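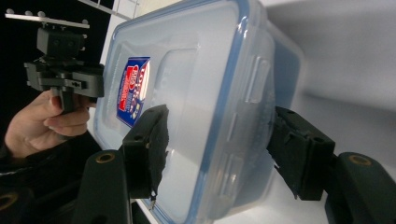

Flultlow open day set: data card

Most open days I have been to show you a robot doing one thing well and then usher you towards the coffee. The Endley event on Saturday was a little better than that, in that visitors were allowed to pick up the hand-held grippers and add recordings of their own, and the recordings were put together afterwards as the Flultlow set. I wrote this card after going through the files, and I was a visitor, so treat it as an outsider's reading. The clear box with the blue-edged snap-lock lid is a fair sample of what the tools were asked to handle: two padded fingers, one on each side of the box, and a second gripper in somebody's hand next to it. A stiff box with flat sides is a kind object to grip. Keep it in mind when you read the claims further down.

Contents

The set has 300 recordings. The leaflet handed out at the door said 1000, and when I asked I was told that this was the target for the whole season. The files do not say so anywhere, and the old number is still in the summary file at the time of writing. Use the file listing and ignore the summary.

Each recording has video from the gripper, a text line naming the task, and a yes or no for success. The yes or no was typed in by whoever happened to be standing at the laptop. I was given no written rule for it. Putting a box on its side when the task says "place upright" was marked yes at least once while I was watching.

Tasks

pick up container
place container upright
pass container from one gripper to the other
open lid
close lid

"Open lid" is the one I would be most careful with. A snap-lock latch needs a push in one spot while something else holds the box steady, and several visitors gave up and used a thumb. Those recordings were kept. They carry the same label as the rest, and you will have to find them by watching.

Who made the recordings

Visitors, mostly first-timers, after a short talk. Staff from Prekwood, who built the tools, made 50 of the recordings themselves in the morning before the doors opened. They are much smoother than the others and are mixed in with them. The operator field says "guest" for everybody. If you train on the whole lot and it works nicely, check which part you tested on.

The demonstration

At three o'clock we were shown the Mösli arm repeating the pick-up task. It did it. It was also the same box, started from a taped mark on the table, with a member of staff setting it back on the mark each time. I asked to see it tried a hand's width to the left and was told there was not time. There was time for a second showing of the film.

I don't say the arm can't do it. I say I did not see it, and this card should not be quoted as if I had.

Wear on the pads

The finger pads are rough and fray at the edges, and they were not changed during the day. Whether that alters the grip between early and late recordings I can't tell you, as the files have no times in them. I have asked for times to be added.

Known faults

Task lines are spelt three different ways. Search for "lid", "Lid" and "lidd".
The recordings numbered above 900 are not extra data. Numbering jumps after the lunch break, and the gap is empty.
Some videos begin with the tool already closed on the object, so the approach is missing.
The sound was left on. Visitors can be heard talking, and I doubt that all of them were asked.

Suitable for

Trying out a loading script, teaching, or a first look at what beginners do with a two-finger tool. I would not use it to compare methods, and I would not report a success rate from it until someone has gone through the labels again.

Changes

v2: removed duplicates, added this card.
v1: as handed out at Endley.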